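Setting up letterboxed video export in Moninetti

Moninetti exports at the canvas size by default. If the source footage is wider than the canvas, the program crops the sides unless it is told to pad the top and bottom. The steps below apply to the desktop version and assume the project already plays back without errors.

Open the project and choose Output, then Canvas. Set Fit to Contain. The default, Cover, is the setting that causes the cropping. Leave Fill Colour at black unless the player on the receiving end adds its own bars in another shade.

Next, open Output, then Encoder. Set the quality slider to 100 for a master copy. For a review copy, 2 passes at a fixed bitrate give a smaller file, but the encode takes longer. Xiaoyan Ren's preset, included in the Flarodum pack, already has both profiles.

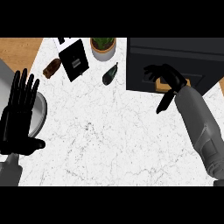
Bars should be a single flat value from edge to edge. If they show banding or a grey cast, the levels are wrong — check that Range is set to the same value in both the Canvas and Encoder panels. A mismatch is most common in projects imported from Ionescu, which writes full range and does not label it.

Subtitles need a separate setting. Under Text, set Anchor to Canvas to place them in the lower bar, or to Source to keep them over the picture. Long lines set to Canvas may wrap and overlap the picture, so reduce the type size first.

To test, export a short range before committing to the whole timeline. The range tool accepts frame numbers: enter 417 as the start and 531 as the end, or any section with both dark and bright shots. Play the result full screen.

If the export stops with a memory error, close the preview window and run it again. Thanks to Revathi Annamalai for corrections to the Range section.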